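Meltent Opens Its Produce Sorting Room in Rostlow

ROSTLOW, Dec 29, 2023 - I've been wanting to share this one for weeks! Meltent, our little produce company, has opened a sorting room on Urrego Street, and I'm so happy with it.

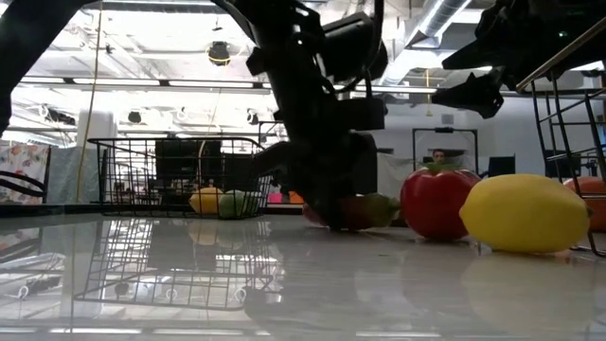

Our new Bovulora mixed basket is the first thing we're working on in there. We want color in every one (I'm fussy about this), so a big red tomato next to a bright yellow lemon is just the sort of pairing I'm after. Wire baskets let you see what you're getting from the side, too.

The Bovulora goes on sale at our Rostlow shop in January, and we're making 137 for the first week.
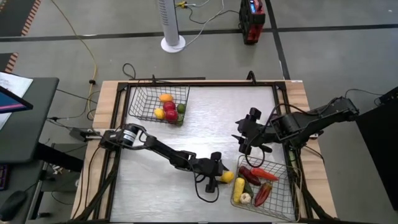
Each one costs $10, and you can bring the basket back for $3 off your next. We also deliver within 60 miles, which my sister says is too far, but I like the drive!
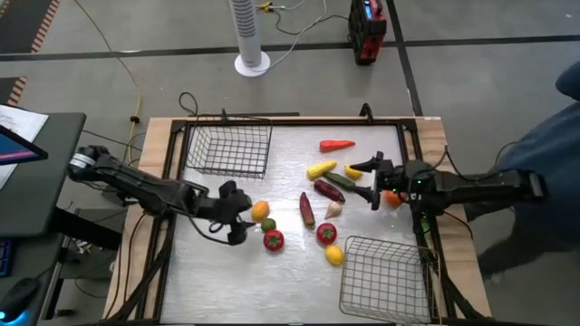 Corn, cucumber, a carrot and more on the sorting table, with two empty baskets.

Shops that would like to carry the Bovulora can ask for me, Haf Kemeys, at the Meltent counter. I'm in most mornings through the end of December.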